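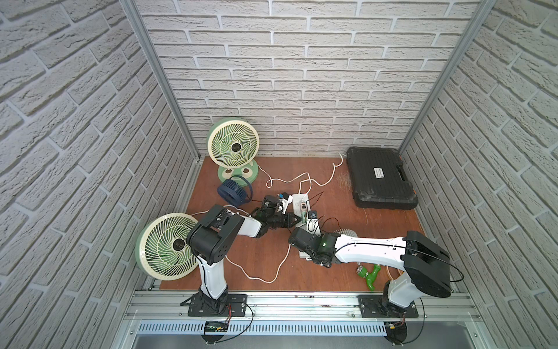

The frog-faced fan at the back of the table, with a black case off to the right.

I went to the Skudedeck open day in February expecting a sales pitch with coffee, and I got one. The line has been promising small-ship river cruises for two seasons now, and this was its first chance to let travel writers and paying customers walk through a finished ship. The Mirano was tied up, heated and vacuumed for us. Whether she feels like that in her fourth month of back-to-back sailings is another question.

Brigitta Rüegg from the sales office met our group at the gangway at 10 and talked without a break until we reached the sun deck. "Small" is her favorite word. The brochure uses it too, right next to the passenger number, which is 531 for the whole fleet. I had to ask twice before I got the figure for one ship. It's 40 cabins on the Mirano, and that really is small by river standards, so I don't know why they make you dig for it.

The cabins are better than I feared. The beds are firm, the shower has a proper door, and there is space under the bed for a hard suitcase if you turn it sideways. Storage is thin after that. I counted on a drawer for each person and found one to share. The lower deck windows are high and narrow and don't open. Rüegg called these cabins "cozy." They cost less, but if you're booking a river trip to look at the river, I'd pay to go up a level or stay home.

Lunch was in the main dining room, cooked by the team that Kaisu Rissanen will run once the season starts. The fish was good. The salad had been dressed too early. She told us each menu would change with the towns along the route, and when I asked who buys the food, she said most of it comes aboard from Hinrichs, the supplier, at the start of the week. Fair enough, plenty of lines do it that way. They just don't all print a photo of a village market on the menu card.
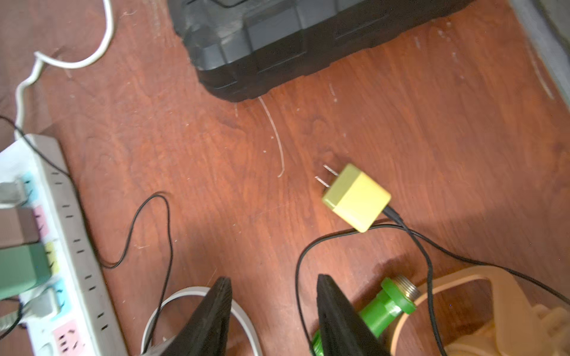 The fare is where I got stubborn. The price on the poster in the lounge was $2952 per person for a week, and the small print took off most of what I'd expect to be in it. Drinks with dinner are extra. So is one of the two guided walks, and so are the transfers, which are handled by an outfit called Traso. Jong-dae Cho, who was in my group and has done more of these trips than I have, worked out his own total on the back of the handout and came to about a quarter more than the poster. Rüegg said a drinks package was "under discussion."

I had better luck with Jörg Rathjen, the hotel manager, who didn't seem to have been given a script. I asked him what happens when the water is too low to sail. He said guests go by bus, they may change ships, and some of them get very angry. There's a credit toward a later cruise, but no cash back unless the whole trip is called off. Get that in writing before you pay a deposit, whoever you book with.

The engine room was closed to visitors. So was the upper lounge after two o'clock, for a private meeting, which was a pity as it's the one room on board with seats facing forward. I got four minutes in it.

Would I book? Not this season. I'd want to see a few months of reviews from people who paid for their own lunch, and I'd want that drinks package priced. Mahmoud Bennani, who sat next to me on the way back to the station, had already put down a deposit on an upper deck cabin for the fall. He has promised to send me his final bill.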